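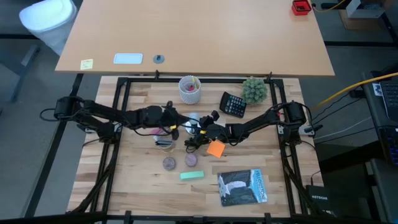 Keep the calculator on the desk

My phone can add up, and so can yours. I still think anyone who does their own household accounts should own a separate calculator, the plain sort with proper buttons, and leave it where they can reach it.

I run a small picture-framing shop in Witlow and do the books on Sunday. For 2 years I used the phone. I would start on a column of receipts, a message would come in, and by the time I had answered it the running total had gone or I had lost my place. One month I was out by 800 pounds and spent an evening finding a single invoice I had entered twice.

A calculator has no messages. The keys stay in the same place, so after a few weeks your fingers learn them and your eyes can stay on the paper. Mine cost 12 pounds and I have yet to change the battery.

People tell me the banking app does all this for you. It does some of it. It sorts my spending into groups I did not choose, and it put a delivery of mount board under "leisure". When I key the figures in myself I notice them. I noticed that we had paid 3,801 pounds for glass in one year, and I rang round for other prices the next morning. The app had shown me the same figure all along in a small coloured ring, and I had never looked at it properly.

Spreadsheets are fine for keeping the record, and I use one for the tax return. But the first adding up is better done by hand, with the receipts in a pile and the phone in another room.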